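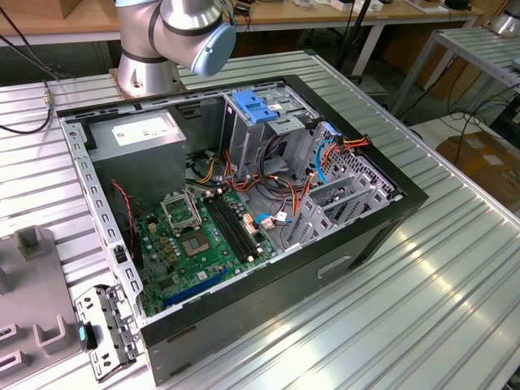 Every July somebody tells me an old desktop tower is worth saving. Buy a used processor, add some memory, and you have a fine computer for 50 dollars. I doubt it.

The sums leave out the evening you spend matching a chip to the socket, and the fan, and the drive. The seller at Kurnis wanted 100 for parts he called tested - tested by whom, he didn't say.

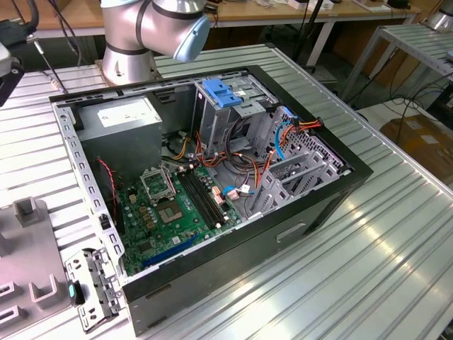 Ha-neul Chae

An empty socket and two bare memory slots are a shopping list. I'll grant that the case comes apart easily and the power supply may have years left in it. Fine, keep those. But a green board with nothing plugged into its socket has yet to save anyone I know a dime.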